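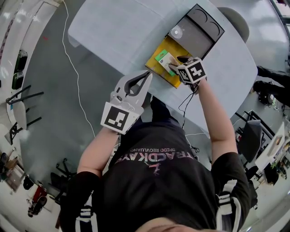

Randen Night Market Comes Back to the Riverfront With 95 Stalls

April 2026

The Randen Night Market opens its new season on the riverfront next Friday evening, and it is bigger than it has ever been. There will be 95 stalls this year, spread along the full length of the towpath from the old boathouse down to the Jayawardena Bridge. Last season the market stopped at the footbridge, so anyone who remembers squeezing past the dumpling line with a stroller will be glad of the extra room!

The lineup went up on the town website in March and it makes hungry reading. The regulars are back, including the flatbread stall with the clay oven, the two competing lemonade sellers (still parked right across from each other) and the couple who bring smoked trout down from the lakes. There are plenty of first-timers as well. Look out for Taiwanese scallion pancakes, Serbian grilled peppers, a stall doing nothing but rice pudding, and a bakery from Trilen that sold out of its plum buns before dark on both of its trial visits last fall.

Kuo-hua Yu is running the pancake stall with his two sisters. He used to cook them for neighbors on Saturday mornings and was talked into applying after a block party last summer. "I sent in the form on the last day and figured that was the end of it," he said. "Then the letter came and I had to go out and buy a much bigger griddle." The family is making two kinds, plain and egg, with a chili sauce on the side that he describes as medium. Try a little first.

Music is back too, and this year it gets a proper spot. The small stage that used to sit by the parking lot has been moved onto the grass below the library, where you can sit on the slope and eat while you listen. Three acts play each evening. Opening night has a brass band from Teltance, a fiddle duo, and the high school jazz group, who were so good at the winter lights that they were asked back on the spot. Bring a blanket - the grass holds the damp after sundown.

Ljubica Nikolaidis, who put this year's program together, spent most of the winter reading applications. There were 347 of them, by far the most the market has seen. "I wanted to say yes to nearly all of them," she said. "People wrote pages about their grandmother's soup. I'd read them at lunch and then my sandwich looked very sad." Stalls that missed out on a full season have been offered single nights, so the mix will change from week to week, and a list of who is coming goes up every Wednesday.

For anyone more interested in shopping than eating, the craft section now has its own stretch near the boathouse. Expect pottery, secondhand records, screen-printed shirts, plants, beeswax candles and a knife sharpener who will do your kitchen knives while you wander (wrap them well, please, and hand them in at his table before you do anything else). The seed swap is moving here from the community garden, and gardeners can bring spare tomato and squash seedlings to trade through the end of May.

Kids get a good deal this year. The lantern workshop runs from opening until dusk, and everyone who makes a lantern is invited to join the walk to the bridge and back when the lights come on. It was only meant to happen once, two seasons ago, and it has turned into one of the prettiest things on the town calendar. Paper and wire frames are free, and the candles are the battery kind.

Getting there should be easier as well. The Number 20 bus will run late on market nights, leaving the library stop every 30 minutes until closing. Bike racks are at both ends of the towpath. The lower parking lot is closed to cars during the market, but the school lot on the hill is open and it's a five-minute walk down. The path is flat and paved all the way along, with step-free access from the library side.

Gates open at 5 p.m. and stalls close at 10. Entry is free. Most sellers take cards, though the lemonade stands are cash only, and there is a water tap by the stage for refilling bottles. Light rain won't stop the market. If the river is high or the wind is strong, a notice will be posted on the town website by noon that day.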